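Field Service Technician, Bulk Handling - Hoekstra, Praremton depot

Hoekstra keeps other people's belts moving: quarries, grain terminals, one very particular cement works. We need a technician to look after gearboxes, idlers and take-up units at customer sites, and to answer the phone when something squeals.

You'll work in a crew of two, mostly days, with one week in 5 on call. You should be able to align a drive, splice a belt and write a report that someone else can read. Experience with the Preselier tensioner is welcome - sympathy for those who have it is free.

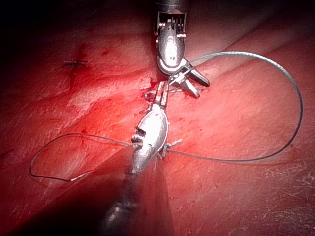
Masanobu Iwasaki: I did this job for five years. Ask about the on-call week before you sign. The phone really does ring, and it likes Wednesday nights. The van is decent, though.

The van is decent. It also comes with a full tool kit, a fuel card and a radio that gets one station. Pay is $28 an hour to start, with overtime after eight hours and paid travel between sites. We supply boots. You supply feet and a valid driver's license.

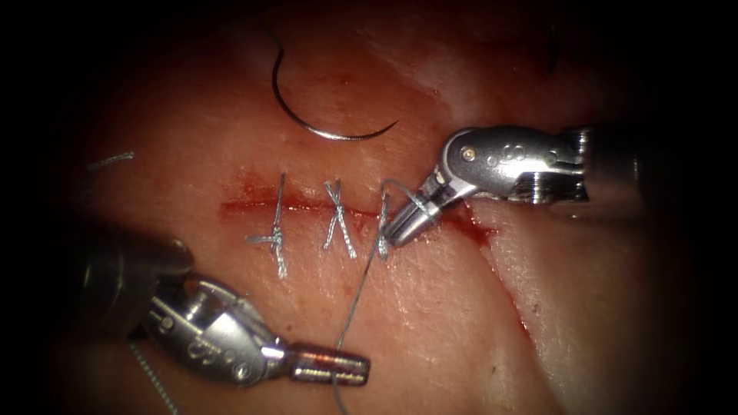
Two instruments at a partly sutured incision.

To apply, send a resume and a few lines on the worst bearing you ever pulled to Arnulfo Pacheco at the Praremton depot. Interviews are in November at our Elon shop, starting at 7 a.m. Coffee is provided, such as it is.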